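Bruvska Opens Play Kitchen Room at Its Tramalis Store in January

Children's tableware set goes on sale the same week, with open play tables for families
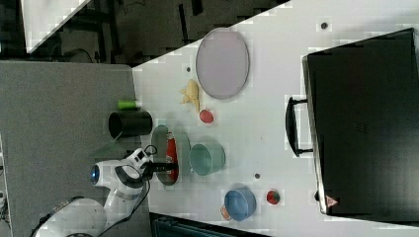 TRAMALIS – Bruvska, a maker of children's tableware and play kitchen goods, will open a play kitchen room on the second floor of its Tramalis store in January. The room is meant for children ages 3 and up and the adults who come with them. Families can handle the company's new Hasumis line before they buy it, and they can stay as long as they like during store hours. The plates and bowls come in soft colors, among them a pale green oval plate, a larger one in light purple with a darker rim, and bowls in mint green and blue. They are set out on white tabletops with play food, including a yellow banana, and children are free to move everything, tip it over and leave it where it lands. Staff reset the tables at noon and again at closing.

The Hasumis line was designed for use at the table as well as in play. Each oval plate has a raised rim that a small child can push food against, and the bowls are wide enough to eat from with a short spoon. All pieces can go in the top rack of a dishwasher. They should not be used in an oven or a microwave.

Bruvska worked with Lukáč, a design studio, on the shapes and colors. The studio spent two seasons testing plates with families at home. Early versions had round plates, which took up too much room when several children shared one table. The oval shape was chosen after those tests, and the purple was made lighter at the request of parents who wanted it to go with the green.

The room covers 225 square feet and has low tables, a sink for washing hands and a shelf where coats and bags can be left. Strollers may be brought in by elevator. Admission is free and no booking is needed on weekdays. On Saturdays, when the store is busiest, visits are by time slot, and slots can be reserved at the register or by phone.

The first 50 families to visit will receive a Hasumis bowl in the color of their choice, while stocks last. One bowl will be given per family.

Plates and bowls will be sold singly and in sets of 2. Play food is sold separately. Replacement pieces can be ordered through the store for any color in the line.

School and day care groups may ask for a morning visit before the store opens to the public. Requests should be made at the Tramalis store service desk. Product samples for press use are available on request.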